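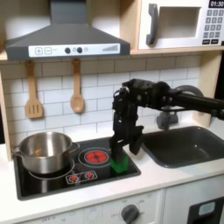 Robot arm trials back on at Drernell after gripper fault

Tuesday, October 30, 2018

The robot arm at the Drernell workshop is moving again, we are glad to say, after a rather anxious fortnight in which it did very little except sit with its power off while people peered at its wiring.

Readers who came along to the open afternoon in August will remember the toy kitchen, with its little pots and its sink and the microwave that so many of the younger visitors wanted to take home. The arm has been learning to pick up small things there and put them down again, which sounds simple enough until you have watched it try for a whole morning. All was going nicely until the gripper, partway through setting a block down on the cooktop, carried on pressing after it should have let go. The arm leaned harder and harder on the counter, and the software, which ought to have called a halt, cheerfully reported that everything was fine.

Parvathi Iyengar, who was running the session, hit the stop button and the arm went still. She was standing well back at the time, and no one was hurt, although the worktop had to be replaced and one of the fingers was bent out of true.

"It was over in 4 seconds, but they were long ones," she told us. "I'd been about to reach in and straighten a pot, and I keep thinking about that."

The trouble was traced to a force sensor in the wrist, supplied by Cotuler. A connector had worked its way loose over many weeks of bending back and forth, and each time it lost contact the last good reading was simply repeated, so the arm believed it was touching nothing at all. Going back through the logs, the team found the same thing had happened on 8 earlier runs, each time too briefly for anyone to notice.

The connector now has a proper clip, and the arm will stop by itself if the sensor's reading freezes. Its top speed has been cut by 70 per cent for the time being, and hands are to stay out of the kitchen whenever the power is on, however tempting it may be to tidy up.

The team would like to see 300 runs without a fault before the speed goes back up. Visits for school groups are on hold until then, and anyone who had already booked will be offered a new date.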